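Fumside Community Laundry and Drying Room
Progress report to the Kindden Fund, second period
21 May 2025

Dear Consuelo Chávez,

You asked for a short report this time, after the last one ran to 30 pages. We have taken the hint.

The laundry has now been open for 14 weeks and has done 554 washes. Your grant paid for the plumbing, the drying room and the first year's rent, and all three exist. The plumbing came in under budget. The drying room did not, as the wall we wanted to move turned out to be holding up the dentist.
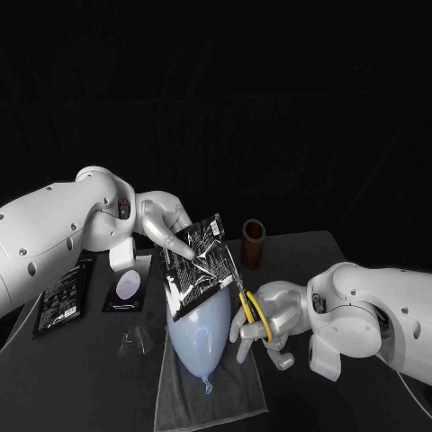
Opening hours remain our weak point. We promised seven days a week and currently manage five, six when Markos Antoniadis can be talked into a Sunday shift — he usually can, but the price in biscuits is rising. We have advertised for a second part-time attendant and had over 7 replies, one of them from a man who wanted to know if we did carpets.

We also said we would set up a token scheme for households on low incomes. Tokens are handed out by the food bank and the housing office, no forms needed. Take-up was slow until we stopped calling it the Assisted Access Pathway and put up a sign saying "free wash". We pass this on for the use of other grant holders. 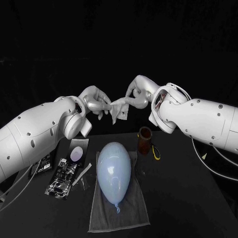
Energy costs are higher than the figure in our bid. That figure came from a quote by Beltrán, who assumed people would wash at thirty degrees. People in Fumside wash at sixty and regard thirty as a rinse. We have moved to a cheaper night rate for the water heating and expect the June bill to be less alarming.

The payment machine from Vurkex still refuses the new pound coins on damp days, of which a laundry has a good many. An engineer has been twice. He agrees with us.

For the next period we plan to fill the attendant post, fix the coin problem and buy a folding table that stays unfolded. We are not asking for more money, though we would not send it back.

Yours sincerely,
Markos Antoniadis
Manager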